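Giving an old desktop a good dusting is one of those jobs I put off every year until May, and then rather enjoy. Shut the computer down, switch it off at the wall, pull out every lead and lay the tower on its side. Take off the side panel and keep the screws in a saucer - I use an egg cup from Noltcombe market.

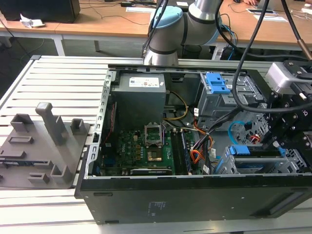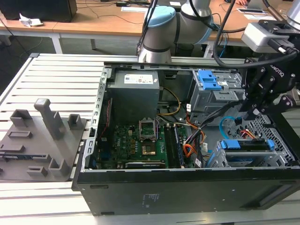

How often does it need doing?
Once a year suits most homes, or every 6 months if you have pets or a carpeted floor.

Now take a soft, dry paintbrush and work gently from the top down, holding any fan blades still with a finger. Short puffs from an air duster will shift the rest. Leave the power supply closed up, please, and brush only its vents.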